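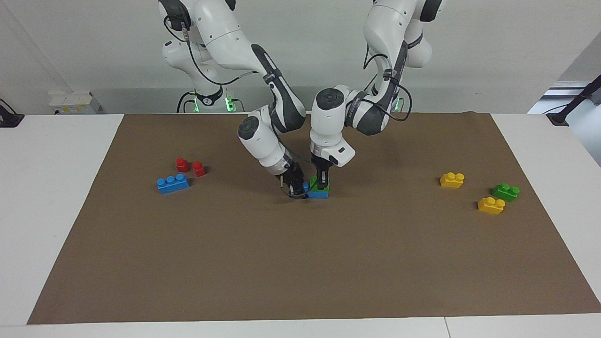
Civberg Toy Library, Bricks and Building Section

Brown paper first, then the bricks

A green brick on top of a blue one is as small as a building gets, and it is where most people start. At the toy library in Civberg the bricks come in chunky sizes with round studs, the smallest of them with a single stud. The red ones with one stud are the first to go missing. They roll under radiators, and they fit in a coat pocket.

Dörte Dreßler has looked after the section for 7 years. When she took over, the bricks were kept in one crate with the wooden train track, and sets went out by weight. A family might get a bag with plenty of long pieces and hardly anything to join them with. She emptied the crate one February and began sorting. It took her until Easter, working in the evenings after the desk had closed.

The stock now stands at 4,000 bricks. Of these, 1,720 are out on loan at the moment, which is a good figure for the winter. Most were made by Waltska, a firm that stopped making bricks some time ago, and the rest came from a nursery in Poon when it moved to smaller premises. The two kinds fit together, though the Poon ones are stiffer and small children sometimes need help pulling them apart.

Sorting is done on a large sheet of brown paper laid over the table. Dreßler tried a cloth, but it creased and the towers fell over. A bare white table was hard on the eyes under the ceiling lights. Red, blue and green all show up well on brown, and the paper can be lifted by its edges to tip everything back into the box at the end. One sheet lasts a few weeks. Children draw roads on the old ones.

Bricks are sorted by studs before colour. Parents often expect it to be the other way round, and at home they usually do it that way, but a child who is building looks for a size first. Someone who wants three studs in a row will take a blue one or a red one and not mind much. Colour matters later, when there are stripes to be made.

Returned sets are washed in a net bag at a low temperature and left on a rack overnight. Then they are checked by stacking. Each brick is pressed on to another, held up, and pulled off again. If it drops, it is worn out and goes in the tub for sand play. Bite marks are allowed if the studs still grip.

A standard loan is 3 weeks and can be renewed once at the desk. The sets go out in drawstring bags with a card showing what should be inside. The new cards are printed by Nuvel on thicker stock, as the last lot came back chewed.

Borrowers are asked to bring back any stray bricks, including ones that turn up long after the bag has been returned. There is a slot in the front door for them. Last month it produced two reds, a glove and a piece of train track, and the track has gone back to the wooden toys on the other side of the room.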